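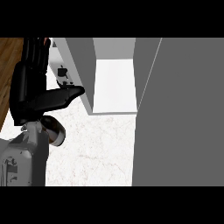 The hand over the simulated room's floor, with a small dark cup shape on the white unit near the thumb. Yes, the room is sideways.

I want to argue for something that has made me slightly unpopular at Wultlow, the shared workshop where I rent a bench and half a shelf. If you're building a robot arm at home or in a place like ours, you should spend a long, boring stretch of time in simulation before you cut a single piece of metal. Longer than you want to. I'd say months.

I know how that sounds! People join a workshop because it has a lathe and a laser cutter and a bin of free bearings, and there I am in the corner with headphones on, nudging a pretend hand toward a pretend cup. I've been asked more than once whether I'm ever going to "start." I have started. I started in February, and the project is called Masa, and so far it has made no noise at all.

My first arm went the other way around. That was Thaler, and I loved Thaler, and I bought every part of it before I'd worked out whether it could reach the middle of its own table. It couldn't. The forearm was too short and the wrist joint was so chunky that it got to everything before the fingers did. I spent $1,120 on it over one winter, and most of that money is now in a plastic tub under my bench (the motors are fine, if anybody wants to make me an offer). I rebuilt the wrist 3 times. Each rebuild was a weekend of printing and a week of waiting on screws, and at the end of each one I'd learned a single thing, usually the same thing.

With Masa I can change the length of a forearm before my coffee's ready. I can decide the thumb ought to swing out wider, try it, hate it, and put it back. Last Tuesday I went through six versions of one approach to the cup, and the only cost was that I got to bed at two. I can't tell you how much that changes the way you think. When a bad idea costs a weekend you get weirdly loyal to it. You start defending it to people at the next bench. When it costs ten minutes you just throw it out, and you get braver about the next one.

The thing I hear most from the metal crowd is that simulation lies. Sure it does. My marble floor has never had a crumb on it. Cables don't exist in there, and cables are half of what goes wrong on a real arm, as anyone who has watched one wind itself around an elbow can tell you. Friction is a number I typed in because it looked reasonable. Small things on a shelf are the worst, because contact between a fingertip and a light object is exactly where the math gets shaky, and a grasp that looks lovely on the screen can be total nonsense on the bench. I don't trust any grasp I've made so far. I'd be embarrassed to.

But geometry doesn't lie much. Reach doesn't lie much. If the hand can't get its thumb past the corner of a cabinet on the screen, it won't do it in my apartment either, and I'd like to learn that for free. Same with the view. Looking down past the back of a big black hand, you find out very fast how much of your target the hand itself is going to hide. I never once thought about that with Thaler. I put the camera where the bracket fit.

There's a money side to this too, and I think shared workshops should be more upfront about it. We have a culture where the person with the shiniest half-finished hardware gets the crowd on open night, and newer members look at that and go shopping. Then they stall, and then they stop coming. I've watched a couple of really good ideas end up in tubs like mine. If we had one decent computer set up near the door, with a simulator already installed and a simple arm loaded on it, I bet more of those people would stick around. I've proposed this. It was put on the list, below the new dust collector.

To be fair to the other side, I do miss the smell of the place when I'm working on a screen all evening, and there's a kind of knowledge you only get in your fingers. I knew Thaler's gearbox was going bad from the sound, well before anything failed. Masa can't teach me that. So I'm not telling anybody to stay in software forever. The next one, Ollalik, is going to be real, and I already have a drawing of the wrist with a much slimmer housing that I'm pretty excited about.

I just haven't ordered anything yet. I want to get the thumb sorted out first, and then the camera mount, and I still need to flip this view the right way up before open night.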